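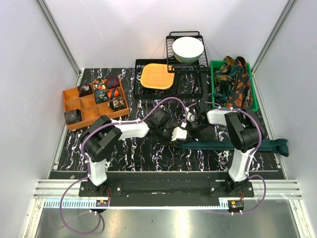

# Silk ties: roll, hang or fold?

**marlpit** · 2025-08-01

I have moved into a flat with one narrow wardrobe and the door rack for my ties won't fit. Most are silk, a few are wool, and there are two knitted ones. I wear a tie to work four days a week, so they can't go in a box under the bed.

The shop assistant at Ukell told me to hang everything. My father always rolled his. Which is it? I'd like to sort this out before October, when the winter coats come back from my sister's and take up half the rail.

**stitchandpress**

Roll the silk, roll the wool, and never hang the knitted ones. Knitted ties stretch under their own weight and you can't get the length back. I did alterations for years and the long thin ones that came in had nearly all been on a hanger.

Undo the knot fully first. Start at the narrow end, fold the tie in half, and roll loosely.

**oxbowlane**

Disagree about the silk. A hung tie drops its creases overnight. A rolled one keeps the crease where the knot was, and if you roll it tight you add a curl at the bottom. I've hung mine on a plain Jokberg bar for years with no trouble. The knitted ones I fold in a drawer, so we agree there.

**stitchandpress**

> if you roll it tight you add a curl

That's why I said loosely. It should be slack enough to put a finger through the middle. I'd still hang a tie for one night after wearing it and roll it the next day.

**marlpit**

The rail is the problem, more than the creases. It is 40 cm wide and five shirts fill it. I do have a shallow drawer going spare.

**tallow_road**

Drawer, then. You want something with dividers or they all unroll into each other as soon as you open it. I bought the Avotiņš drawer insert, which is good but dear. A cutlery tray does the same job if the sections are wide enough. Line it with an old cotton handkerchief if the plastic has any rough seams, as silk snags on very little.

Measure the height of the drawer as well. My first tray sat too high and the drawer above scraped the tops of the rolls. It pulled threads on two ties before I noticed.

**oxbowlane**

Cedar or lavender? If there is wool in there you need one or the other.

**tallow_road**

Neither does much once you have moths. Cleaning does. Put the wool ties in a sealed bag in the freezer for a fortnight if you suspect anything, then let them come back to room temperature in the bag. Don't let cedar blocks touch the silk, the oil marks it.

**stitchandpress**

Agree about the oil. I've seen pale silk ruined by a lavender bag too.

**fenwick_junction**

I used to have 316 ties, mostly bought in job lots from house sales. I got it down to the ones I wear. Before you spend anything on storage, put them all out on the bed and take away every one you haven't worn since last winter. The charity shop on Ustuseck Street took nearly 300 of mine and was glad of them.

**oxbowlane**

That is a lot to get rid of. I would be sorry a week later.

**fenwick_junction**

I was sorry about 3 of them. The rest I couldn't describe to you now.

**marlpit**

I'm not in that league, but I take the point. I went through them last night and dropped the ones with worn edges. The good silk is going in the drawer, rolled, one to a section. Dark ones at the back, the patterned ones I wear most towards the front.

**tallow_road**

Rolled with the narrow end inside is right. Stand them so that the wide end faces up and you can tell them apart without picking them out. 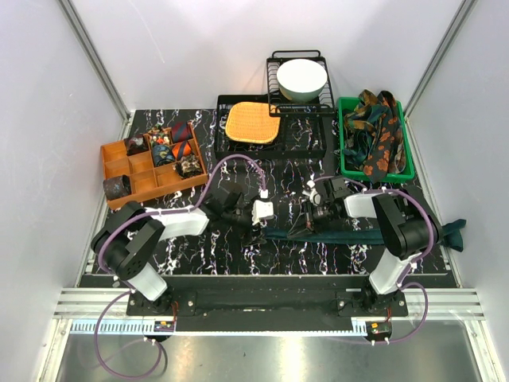 **marlpit**

How do I get an old crease out of a silk tie without scorching it?

**stitchandpress**

Hang it in the bathroom while you have a hot shower, then leave it on the hanger overnight. If the crease is still there, hold a steam iron just above the cloth and don't press down. Pressing flattens the edges and they look shiny afterwards. Keep water drops off it, they can leave a ring.

**oxbowlane**

So it ends up on a hanger after all.

**stitchandpress**

For one night. I said that at the start.

**marlpit**

Thanks. I'll try the shower on the blue one first, it has the worst crease and I like it least.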